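Open Afternoon

The letter from Drimen had promised "a relaxed look at the kitchen of tomorrow". Anikó Szűcs had driven out to Akholm for it with a bag of pears on the passenger seat and a low opinion of the whole business.

"They learn by doing," said Shota Ebihara, who had been given the job of looking after her. "Same as you or me."

"I learnt by being shouted at," said Anikó.

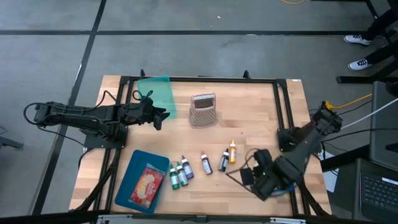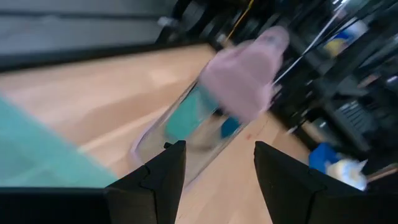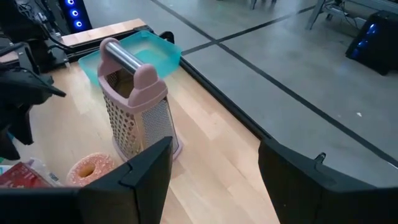

She asked how many tries it had been given so far.

"2,327 since September."

"And how many came off?"

He looked at his tablet for longer than the question needed. "2,223 were logged as complete."

"Complete isn't the same word as good."

"No," he said. "There's a person in Berge who goes through them. She's passed 1,933."

Anikó did the sum in her head and didn't care for it. She had run the canteen at Tuvance for most of her working life, 70 dinners a sitting, and if she had lost plates at that rate there would have been a meeting.

"What does it do when it gets one wrong?"

"It stops – or somebody stops it."

"And who washes up?"

Shota laughed, then saw that she was waiting. "I do, mostly," he said.

At four o'clock a man came round with coffee and a form. The form wanted to know if she had felt excited, very excited or inspired. She wrote "pears" in the margin, because she had just remembered they were in the car with the sun on them, and then had to cross it out.

"Would you have one at home?" Shota asked at the door. He sounded as though he wanted to know.

"Would you?"

He thought about it. "My flat's quite small," he said, and held the door for her.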